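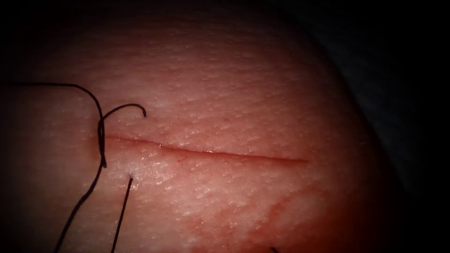 Clodine 3, suture planning and tracking software. Three stars out of five

Been running this on our bench for 14 weeks now so figured I'd write it up while the arm is recalibrating. Short version: good perception, decent planner, logging tool is a mess.

Install. Painless if you follow Seltetti's guide in order. I didn't, lost an afternoon. Use the guide.

Thread tracking is why you buy it. Black suture on pale textured tissue, it holds the centerline nicely, even where two strands run close together going down from the wound. Curled tails are harder. A short hooked tail near the knot gets joined onto the long strand maybe one time in 20, and then the planner wants to grab the wrong bit. You can fix it by hand in the viewer (drag the split point, hit accept) but thats not what I call autonomous.

Wound edge detection. Fine where the cut gapes a little. Where it closes down to a hairline it stops early and the last stitch gets planned short. Red smears don't bother it, which surprised me. Wet highlights do. Turn the specular filter up from the default, way up. Ro-un Joo found that setting, it's buried under Camera > Advanced and the manual doesnt mention it.

Planner: sensible bite spacing, smooth needle arcs, replans quick when the tissue shifts. Entry and exit points can be nudged with the arrow keys. Love that. No undo tho. Why is there no undo.

Controller side I can't say much, we kept our own. The bridge to it was 1,270 lines when Othmane Kettani got done with it. Should have been a config file.

Logging. Ugh. Saves every run under a timestamp, no search, no tags, and replay drops the depth channel if you pause. Nele Jansen wrote a little script to export everything to Dirora and we just look at it there.

Support answers fast, same morning usualy. Ok-hee Ko on their side knows her stuff.

Would I buy again? Yes for the tracking. If you mostly need planning get the cheaper Ma package and live with the ugly viewer. Update due in December, will edit this if they add undo.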